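Genwood Owners List
Re: Moving a parts car / towing weights again
January 29, 2022, posted by the list member in Montes
3 min read

Hi all,

Been meaning to answer this for a while and the snow finally gave me an evening indoors. Quoting the bit I'm replying to:

> I have the older Genwood wagon with the long gearing and I want to
> drag a small trailer over the pass to Prerkia in the spring. It's
> 122 miles each way. The manual is vague on tongue weight and the
> dealer just shrugged at me. Is anyone towing with the stock
> rear springs, or do I need to do something first? Also my rear
> hatch has started to rattle and it is driving me up the wall.

I tow with mine on stock springs, and have since October. My trailer weighs 1629 pounds loaded (I ran it over the scale at the gravel yard, they don't charge if you're nice about it) and I keep 186 of that on the tongue. The back end sits down a little and the headlights aim at the treetops until I turn the adjuster, but it tracks fine. With less on the tongue it wandered all over the place above 50 and I did not enjoy that one bit!

The pass is the part I'd think about. Going up, leave it in third and don't let it hunt. My temperature needle climbs to just past the middle on the long grade below the Prerkia turnoff and then stays put. If yours goes higher than that, look at the fan clutch before you look at anything expensive. Coming down, use the gears early — I cooked a set of front pads the first time by riding them, and the smell hung around for a week.

I did fit the Grokevico air helper bags on my brother-in-law's wagon last year. They're nice, the car sits level, but the install took us most of a Saturday's worth of swearing and one of the brackets needed filing before it would go over the axle flange. For a couple of trips a year I wouldn't bother. Put the money into trailer tires, especially if yours have been sitting in the sun.

As for check-your-fluids stuff, change the rear diff oil before you go if you don't know when it was last done. Mine came out looking like gravy. Takes 30 minutes with the wagon on ramps, and undo the fill plug first so you don't end up with an empty diff and a stuck plug.
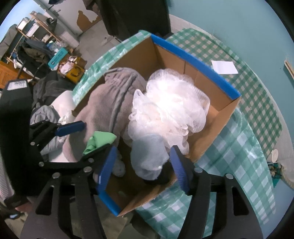
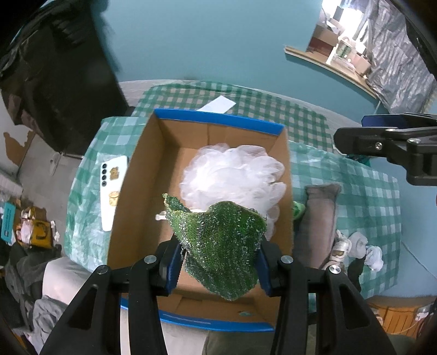
Now your hatch rattle. Nine times out of ten on these it's the two rubber bump stops going hard and flat, so screw each one out a turn and see if it quiets down. If it doesn't, empty the cargo area completely and drive it again, jack and all. I chased mine for a month and it was the jack handle. These days I carry the loose stuff in an open cardboard box, same sort as the ones in the photos, with a gray fleece blanket folded in there like in the first one, and I haven't heard a peep out of it. Check the latch striker too while you're back there, the bolts work loose.

Let us know how the trip goes, and what you get for mileage. I'm seeing numbers I'd be embarrassed to post.

Recent on this list:
Genwood wagon, second key won't program
Wanted: left rear window regulator, Montes or nearby
Grokevico bags, slow leak overnight
Prerkia meet, parking for trailers
Which roof rack feet fit the later doors?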